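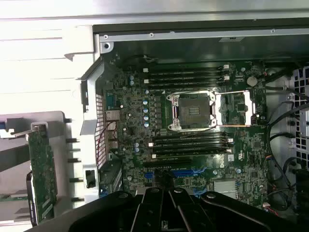
A motherboard inside an open computer case.

Learning Zone > Science and Technology > How Computers Remember

How Computers Remember

A computer needs two kinds of memory. The first is working memory, called RAM. It holds the things the computer is using right now, such as a game or a drawing. RAM fits into long, narrow slots on the motherboard. It is very fast, but it forgets everything when the power goes off.
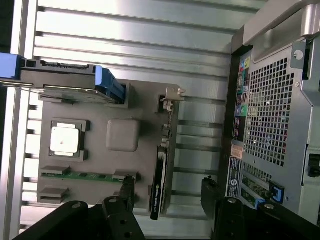
Storage is the second kind of memory. It keeps your photos, songs and schoolwork safe while the computer is switched off - even for weeks. Many computers store files on a hard drive. A drive may sit in a tray, like the one with the bright blue handle. Saving your work copies it from RAM to storage.

Try this: name one thing you remember for a moment, and one you remember for years.

Text by Bijan Sadeghi, Garnberg Museum Learning Team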